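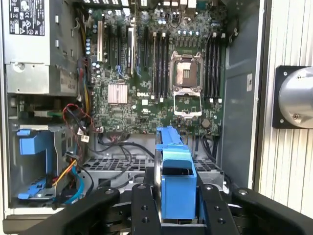

Drive handling on an open Dell tower, processor socket empty.

The house rules for the robot cell at Idholm run to 37 lines on a single laminated sheet. The woman who wrote most of them would like it to be fewer.

"Every line is there on account of somebody's bad afternoon," she says. "A few of those afternoons were mine."

Idholm takes in retired office computers and pulls them apart for parts. A robot arm has been doing some of the drive work since May, and the rules came along shortly after, in the order things went wrong. She asked that her name be left out of this piece. She says the sheet is read more carefully when people think it came from above.

I asked for the one rule she would keep if she had to throw out the rest.

"Hold it by the handle," she says. "If the maker gave you a carrier with a handle, that is where the fingers go. You do not grab the drive. You do not grab near the drive."

The second one concerns open processor sockets. The contacts in there are fine and easy to bend, and a bent one turns a board she can sell into a board she can weigh. So the arm's path is drawn to stay away from any socket without a cover, even when going over it would be shorter. "It will always be shorter," she says. "Engineers bring me this news like it's a birthday present."

Then there is the matter of cables. Idholm's rule is that a person looks at the cables before the gripper goes in and again before it comes out. Preka, the firm that set up the cell, suggested software could do the second look. She let them try it for 18 days. The person is back.

How fast does the arm move inside a case?

"Slow. Visitors get bored, and I take that as a sign of quality." The sheet says that any change to the speed setting needs two signatures, and that neither can belong to whoever asked for the change. She is proud of that line. It has been used 3 times, and she turned down two of them.

She is less proud of the section on stopping. The first version told operators to press stop "if something seems wrong," and for weeks hardly anyone did, as they all had a generous idea of wrong. Now it says to press stop if you are wondering whether to press stop. Stops went up and almost all of them were for nothing. "Good," she says. "Nothing is what I want to find."

The Lema site has asked for a copy of the sheet, and Belen already has one, with its own notes in the margins. She has read the notes. One proposes a scoring system out of 100.

"I wrote back and asked what we do at 99," she says. "They're still working on it."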